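Workshop notebook - March, hide glue trials, continued

Back on the glue pots again this morning, and glad of it after a week of invoices. Ngọc Hà left me two bags of pearl glue from Cullel, one fresh and one that has sat in the cupboard since before we moved, and I wanted to see whether the old stuff is still fit for chair joints or ought to go to sizing and rubbed blocks.

Soaked 400 g of each in cold water overnight, same jars, lids on. The old bag took up water more slowly and smelled a bit like a barn, though not rotten. Warmed both gently in the Usetti pot and kept the lid down as much as my patience allowed (I do like to stir!). The fresh glue ran off the brush in a nice thin string. The old one dripped more like soup, so I let it stand open a while before using it.

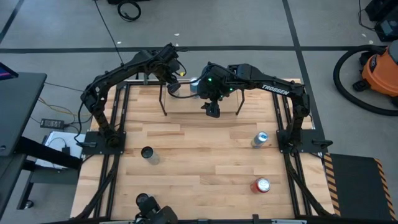
Glued up 4 test joints from each pot, all beech, mortise and tenon, cut from the leftover Matoušek chair legs. Warmed the wood first with the hair dryer, and I'm convinced that does more good than any amount of clamping. Joint 3 from the old pot went together late - I had stopped to answer the phone, and the glue had already skinned over. I've marked it with a pencil cross, please don't count it with the others.

They'll stay in clamps until tomorrow and then sit 21 days on the high shelf before I pull them apart. Ngọc Hà, if you need the shelf for the Horkance stools, move the joints gently and keep them away from the heater.

Leftover glue is in the fridge in the jam jars, labeled old and new. Good for a few more days if it isn't cooked too hot. The small brush is shedding again, so I've put a new one on the list, along with muslin for straining and more beech dowel.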